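One green bowl and a very overdue cupboard clear-out

I've been meaning to write about my bowls since May, so get the kettle on.

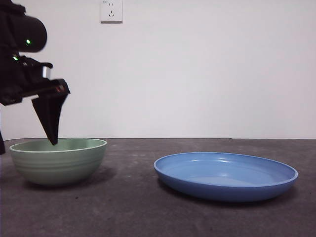 How many bowls does a small household need? Six is plenty for two people, in my view: four for everyday eating and a couple of bigger ones for salad, crisps or whatever you've got on the go.

I did not have six. I had a cupboard so full that you had to hold the top stack back with one hand while you pulled out the one you wanted with the other, and if the phone rang halfway through you were stuck there. When we moved from Promatley I packed the lot without looking, and then unpacked the lot without looking, and in they went again. Silly, I know.

So one evening I got everything out and covered the kitchen floor. There were pudding basins I'd never steamed a pudding in. There were three glass dishes with chips in the rim that I'd been carefully eating around for years (please don't do this). There was a whole set of shallow pasta bowls, very handsome, that don't fit in the dishwasher unless you leave out the bottom row of plates. Those went to the charity shop the next morning before I could change my mind.

The pale green one was always staying. It's a sort of sage or mint colour depending on how the light gets it, with ridges running round the top half of the outside, and it's properly deep. I do love a deep bowl! You can toss a salad in it without half the leaves ending up on the worktop, and it'll take a pile of popcorn for film night. The ridges help as well when your hands are soapy, though they do collect flour if you've been baking, so keep an old toothbrush by the sink.

I got it from Sepúlveda, the little homeware place on the corner near my old work, on a day when I'd only gone in for tea towels. It was the last one on the shelf. I've looked for another since and they've moved on to speckled things, which I'm not so keen on.

What I use it for most is bread. My lazy loaf uses 200 g of wholemeal and the same again of strong white, and it goes in there under a damp cloth while I get on with something else. In winter it can take up to 3 hours to come up because our kitchen is freezing. Then I knock it back, shape it, and the bowl goes straight in to soak, as dried dough is a nightmare to shift.

The cupboard now has a shelf riser from Claten in it, so nothing is stacked more than two deep and the green bowl lives at the front on its own. I can open the door with one hand. I keep opening it just to look, if I'm truthful.

Mugs next, and I'm dreading it. There's one from a campsite in Plostitz with no handle left and I already know I'm going to keep it.

If you've got a good way of storing lids, please leave it in the comments, mine are still in a carrier bag on the back of the door.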